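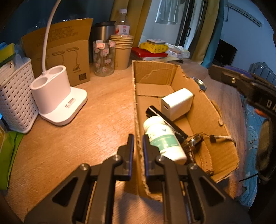 Mayu Oshima asked, on reading our first draft budget, why a lab that could not say what a usable hour of recording cost was already asking for a second order of grippers. Her comment is the reason this section was rewritten.

Figure 2. Two-fingered hand-held gripper at an open cardboard box on a desk, with a second gripper at right. The box holds a bottle, a long black object, a USB power adapter and a braided cable.

5.2 What the purchase price leaves out

The case for hand-held grippers is usually made by comparing them with a full robot arm. On that comparison they win easily, and we doubt it tells a buyer very much. A lab with no money for an arm saves nothing by failing to buy one. The question we had to answer was narrower: what does it take to get from a delivered pair of grippers to recordings that somebody can train on?

We asked two suppliers for quotes. Falley priced a pair at 3000 dollars, with spare finger pads listed separately. Rernura came in lower, but its quote left out cables, mounts and shipping, and the sales contact could not tell us how long a set of pads was expected to last. We treat both quotes as floors. Neither supplier offered a figure for lost hours, and we would have been surprised by one.

Desk work of the kind in Figure 2 shows where a plan based on unit price goes wrong. A coiled cable and a rigid bottle in the same box make different demands on a pair of parallel fingers, and the torn cardboard walls limit the directions from which either can be approached. An operator who clears a tidy shelf at a steady pace will not keep that pace here. Our first plan assumed one rate for all settings. We now think that assumption was worth more to the budget than any discount we could have negotiated.

During the July trial we logged 176 sessions and rejected 19 of them at review. This looks like a good result until the review time is added. Checking a session took longer than we had allowed, and the original request had no line for it at all. The rejected sessions had also been paid for in full, as they should be.

We also looked at claims for longer equipment life. Fultel's planning sheet, which we had borrowed as a template, spreads the hardware cost over up to 96 weeks of use. We found no support for that number in the sheet itself. Our own trial was too short to confirm or refute it, and we have left it out of the main estimate. Readers who want a lower cost per session can put it back in, but they should say that they have done so.

For these reasons the revised request covers one pair of grippers, spare pads, and paid hours for both operators and reviewers. The second order is on hold until the cost of an accepted session is known for cluttered settings as well as tidy ones. Oshima's view is that even this is generous, given how little we know about pad wear. We do not have the data to disagree with her.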